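Nirnell open day recordings: README

Last edited Monday, June 2, 2025
Maintained by Saqib Ghauri

What you are getting

Recordings from the wiping demonstration at the Nirnell open day. There are 88 episodes, one folder each, plus a notes file I typed between groups of visitors with a biscuit in the other hand. Spelling is as found.

The task is to wipe a table with a cloth. Visitors had been promised robots on the poster, and several had plainly hoped for something with legs.

Folder layout

episodes/ one folder per run, numbered in order
notes.txt what was said at the time, lightly cleaned up
labels.csv done, part done, given up
old/ please leave alone

How the labels were made

I watched every episode and picked a label. "Done" means I would have put a plate on it. "Part done" covers the runs where the arm lost interest in a corner. "Given up" is when I pressed stop, usually with a child asking why.

37 episodes are done and the rest are split between the other two. The Dondberg people thought I was strict. They have not seen my kitchen.

Known problems

Episode 2 has no sound. Nothing of value was lost.
The clock on the logging machine ran slow all day, so go by episode number.
In the Urquijo runs the visitors chose where to put the marks, and chose the far corner every time.
File names with a space in them will break the loader. I know.

The wiping itself
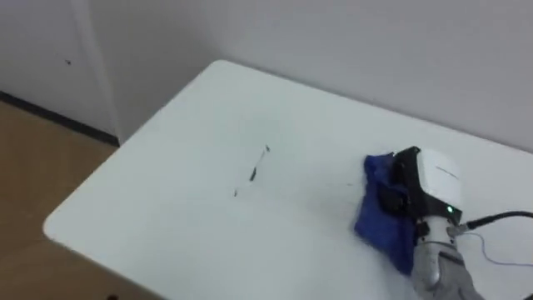 Valtano Robotics Club, Demonstrations Team

The blue cloth stays bunched under the gripper and gets pushed over the white tabletop. A dark streak and a smaller speck are still sitting out in the middle, with a very faint grey smudge between the streak and the cloth. If you are training something to spot what is left to clean, marks like these are a fair place to begin.

Use

Free for teaching and research. Tell us if you find a wrong label and I will fix it before the September open day, when we do it all again.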